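Lulano Support – Teleoperation and Teaching
Ticket: Gripper sits too low when I show it a task by remote control
Opened by: Romana Zeman
Opened: 5/4/25
Status: Waiting for reply

Romana Zeman wrote:

Hello all, and thank you for the quick help last time, it really did cheer up a dreary afternoon! I'm back with a new puzzle, I'm afraid. I'm teaching the arm a simple wiping stroke in the simulator, steering it with the hand controller, and every time I let go of the trigger the gripper settles lower than where I left it. It's only a little, 2 mm by the readout, but a wiping stroke begins so near the table that 2 mm is the difference between a nice glide and a nasty scrape. I've recorded 20 demonstrations so far and 12 of them have the dip in them (I went through the height plots over a pot of tea).

What I've tried, in order:

1. Restarted the controller and paired it again. No change.

2. Brought the arm down slowly to the start pose, with the teal gripper tipped forward and its front edge just off the tabletop, then held still before letting go. It still dips.
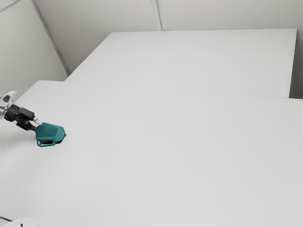

3. Turned the hand smoothing down from 300 ms to nothing. The dip is smaller, I think, but my strokes come out terribly jittery – I'm not blessed with steady hands.

Veronika Dobos (Lulano Support) wrote:

Hello Romana, lovely to hear from you again, and thank you for such a careful write-up. I suspect the trigger itself. Squeezing it tips your wrist a touch, and the smoothing carries on after you release. Could you put smoothing back to 300, switch on "freeze pose on release" under Teaching, and record a couple more? Please keep the old recordings, as we may be able to trim the ends for you.

Romana Zeman wrote:

Will do, and I'll send the new plots over as soon as I have them!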